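Yeoman Clothing Bank: progress report to the Hondden Fund
December 2023
Prepared by Uzma Arain

Summary

The grant was made to help us get donated clothes sorted and out to families faster, and to test whether the Juller stock system would cut the time a referral takes. The first of those is going reasonably well. On the second I remain unconvinced, and I would sooner say so now than in the final report.

Referrals

We have taken referrals from 16 partners this period, mostly schools and health visitors. When we applied, we said that a wider spread of partners would mean a wider spread of families. I don't think the records support that yet. Nearly all the new partners are within walking distance of the old ones, and several families have been referred by more than one of them. Nighat Rizvi has been going through the forms to remove the doubles. Until she has finished I would ask the Fund not to quote our family numbers in its own newsletter.

The average wait from referral to collection is now six days. It was seven in the last report. Some colleagues see that as proof the system works. A drop of one day could just as easily come from the half-term week, when hardly any referrals came in and we caught up on the shelf of bags waiting for labels.

Juller stock system

The software was installed later than promised and the training was shorter than the one we paid for. It does what a decent spreadsheet does, with more screens. The supplier's own progress sheet marks us as "fully live", which we are not: children's shoes and school uniform are still kept on paper, as the size lists cannot hold half sizes or age ranges. Abhishek Khurana has raised this twice and was told that it would be looked at in the next release. We were told the same in the summer.

What has improved is finding things. If a school rings for a winter coat in age nine to ten, we can usually answer while they are still on the phone. I would put that down partly to the software and partly to Abhishek relabelling every shelf before it arrived.

Sorting and presentation 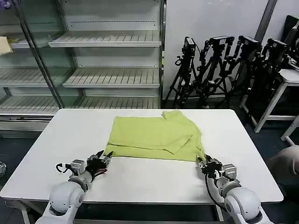

Adult tops remain our largest category and the one we have least need of. The fund asked us to look at whether donors could be steered towards what families want, and we put a short list on the donation point and on our web page. I can't see that it has made any difference. Tops come in whatever we ask for, and they are slow to get ready, as anyone will know who has had a T-shirt half folded on a table, with one flap across the middle and a sleeve or corner still sticking up at the top. Iqra Ansari has suggested hanging them instead and folding only what goes into bags. It would need more rails than we own, and I have asked her to price second-hand ones before we decide.

We also tried grading clothes in three bands (new, good, fair). In practice people disagreed about the line between good and fair so often that we have gone back to two. The consultant who recommended three bands has been told.

Jultorau outreach

The monthly session at the Jultorau estate was meant to reach families who will not come to us. Attendance at the first was encouraging, with 42 people through the door, and at later sessions it has been much lower. Anca Iordache, who runs them, thinks the time is wrong for parents with children at nursery. She may be right. I also wonder whether the first session did well chiefly on the strength of the free lunch, which was a one-off. We will move to a later start for the next two sessions and keep everything else the same, so that we learn something either way.

Spending

Spending is on budget overall. Van hire is over, because our own van failed its MOT and the repair took almost a month. Training is under, as the second Juller day has not been delivered and we have not paid for it. I would like permission to move that money to rails and shelving if the day has not been booked by the end of the quarter.

Next period

Nighat will finish the check on double referrals and we will send you corrected figures, whichever way they go. Abhishek will run uniform on paper and on screen side by side once the size lists have been fixed. If they have not been fixed by the next report, I will be asking the Fund whether it wants us to renew the licence at all.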